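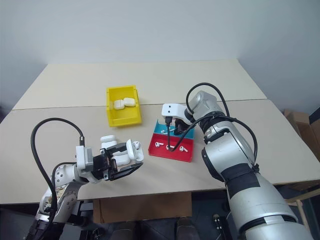

Two arms at the returns table: what has changed in our room since March

Jun 2, 2021

Many colleagues from the other floors have asked us how it goes with the robot table in the returns room at Wallar. I work at the bench next to it, and the editor of this newsletter asked me to write a few words. English is my third language, so I will keep it simple.

For those who never come down to us: the returns room receives small electronics that customers send back to the shops. Earbuds are the biggest part of it. Each set has to be opened and divided. Charging cases go to one place, the earbuds to another, and cables must be taken out and judged separately. After this, the parts travel to Feso, where they are tested or broken down for material. In a heavy week we receive over 700 sets.

Until this spring we did all of this by hand. You open the lid with the thumb, you take out the left piece and the right piece, you put the case down, and you take the next one. It is not difficult work, but the thumb does not like it. Several of us had pain in the joint by the evening, and two persons used a bandage for the whole winter. The health service had written about it to the management already before the new year.

The two arms were installed in March by the people from Lulleo. They work over a beige table by the wall. The cases have a yellow bin, and beside it there is a sorting tray with a blue part and a red part. The left arm has a kind of hand with two white fingers and can hold a case with the lid open. The right arm has a simple gripper, which goes for the smaller things, also cable connectors. We were a little surprised about the cables. We had expected that the arms would leave them to us, as a thin cable goes where it wants and catches the earbuds next to it. It is still the slowest part of the work.

What do we do now? This is the question I hear most often in the canteen. The answer is that we are still 14 people in the room, the same number as before. In the first weeks the change was mostly that we were standing up more. Somebody has to bring the boxes, empty the bin and the tray, and look at the sets which the arms could not manage. Broken lids, cases with tape around them and everything that is sticky comes to the human bench. So the easy pieces have gone away from us and the ugly ones have stayed. Some colleagues find this more interesting. Others say, and I understand them, that the easy pieces were the time when one could rest the head and talk a little with the neighbour.

The talk is a real point. When we all sat along the same bench, one heard the news of everyone. Now there is always one person at the robot table with the back to the others, and the motors make a sound that is not loud but is always there. We asked for the small radio to be moved and this was done. We also asked that nobody should stay at the robot table longer than two hours, and since the middle of April we change after each break. The list hangs beside the door. Please do not write on it with pencil.

A new task is the teaching. When we receive a model of case that the arms do not know, one of us guides them through the movements, again and again, until they can repeat it well enough. Six colleagues have taken the course for this, which Lulleo gives in the small meeting room. It needs patience and calm hands. The colleagues who were the fastest at the bench were not always the best at it, because they do many small things with the fingers without knowing it, and then they must think how to show them slowly. A second course comes after the summer, and those who want a place should tell the shift office. The course is paid as working time. There was some confusion about this in the beginning.

About wages: the supplement for bench work remains the same for everybody in the room. The union and the management have signed this in agreement 1308, and a copy lies in the folder by the coffee machine. For the teaching hours there is not yet a supplement. The union has asked for one and waits for an answer.

The older ones among you will remember that the room was a telephone repair workshop from 1978, and that the long wooden bench comes from that time. There was a rumour that it would be thrown out to make place for a second robot table. This is not decided. If a second table comes, it will stand where the shelves from the Ñahui project are now, and the bench can stay. We have measured it.

My own thumb is better, if anyone wonders. The shoulder is a little worse from the boxes, and we have asked for a trolley of a lower type, which should arrive with the next order.

Colleagues who would like to see the table are welcome in the half hour before lunch. Come in by the side door, leave your cup outside, and stay behind the yellow line on the floor while the arms are moving.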